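Flanholm Neighbors list - archive
Posted 29th July by Selma Stojanović
2 replies | Share

Re: Microwave for the upstairs kitchen

Valbona Dimitrov wrote:
> Is the IFB still going? We need one for Hoxha Street before the
> tenants come back. I don't remember if it's the kind with a button
> for the door or a handle. Also, how big is it? The shelf there is
> narrow and the last one stuck out about 30 cm.

Valbona,

Yes, it's still going. It has a handle, a long vertical one on the right side of the door, and the door swings out to the left. Leave room on that side when you pick a spot. I keep my other hand on the top right corner when I pull it open and would do the same on a shelf.

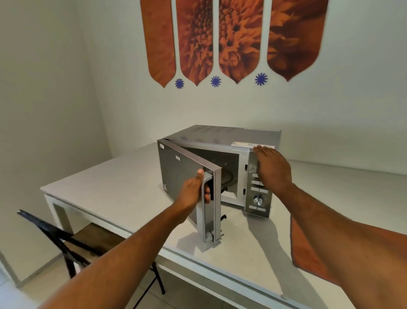
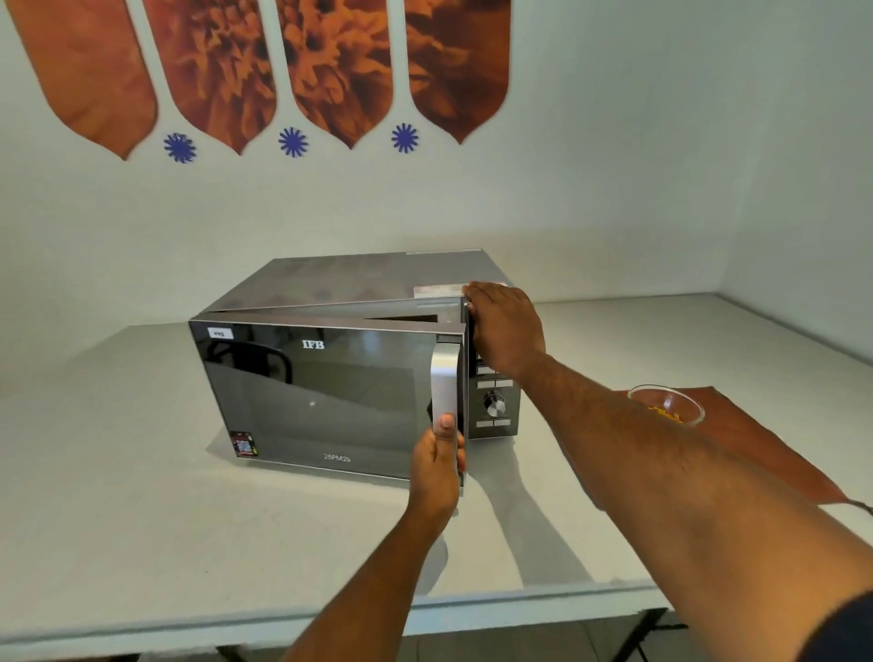 Opening the IFB, one hand on the handle and the other on the top right corner.

The model number on the door is 25PM2S if you want to look up the measurements. I haven't had a tape to it. The dial is on the right with buttons over and under it.

The turntable goes with it. Please take it out and wrap it separately for the drive - we lost one that way in December. I can hold the microwave for you for 7 days, then Tamo gets it for the workshop.

Let me know which evening suits you.

Selma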